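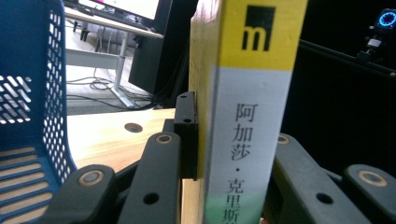 I have come to believe that the spine is the most important part of a book, and I know how that sounds. My friend Ngaio Tomoana, who has spent most of her working life around people who care about what is inside books, put down her fork when I said it at dinner. But think about how you live with the things. You read a novel for a week, maybe two if work is busy, and then for the next ten or twenty years you look at a strip of it an inch wide. That strip is what you own, day to day. It deserves a little more thought than we give it.

I started on this in January, when we moved to the apartment on Plollholm Street and every book I own had to come off one wall and go up on another. I had 225 of them left after the weeding (there were a good many more before, and I don't want to talk about it), and I carried them across the room a few at a time, so I had each one in my hands for a minute. And I noticed that I knew almost all of them by color before I read a word. The yellow one. The fat gray one with the torn foot. The green one I borrowed from Prys Phillips and should really give back.

My Agatha Christies are what settled it for me. I have them in English, mostly secondhand and none of them matching, and I have a few in Chinese, from the years when I was trying hard to learn and somebody told me mysteries were the way in, what with all that plain talk about trains and teacups. I still read them slowly, with a pencil. But I can find one from across the room in bad light! Yellow at the top, then off-white, then a band of soft green, with the author's name running down the pale part in black characters, one under the other, so that you never have to tip your head. 阿加莎, a dot, and then the rest of her. Anyone who has gone down a long shelf of English books with one ear on their shoulder will see the appeal of that.

Now, I know there is a fashion for turning books around so the pages face out and everything goes a nice even cream. I stayed in a rental done that way once, over forty books on the mantel and no way of telling a cookbook from a Bible, and I spent the whole first evening pulling them out one by one like a burglar. I'm sure it photographs beautifully. It made me feel a bit lonely, to tell you the truth, as if the people who lived there had asked their friends to stand facing the wall.

I am softer on sorting by color, which my neighbor Dardo Montecinos does and defends loudly. He says he remembers a blue book as a blue book and goes to the blue shelf, and I can't argue, seeing as I do the same thing with mine, only without the shelf. Where we part company is over the banded ones. Does a yellow, white and green spine go with the yellows? He says yes, go by the top. I say it wants to sit with its own family, next to the other Christies, in whatever language, and let the colors fall where they like.

So mine are by author, more or less, with a lot of quarreling at the edges, and the wall looks like a drawer of odd socks. I walk past it with my coffee in the morning and read the names. Some days I take one down. Prys, if you're reading, the green one is on the second shelf and you can come and get it any evening but Thursday.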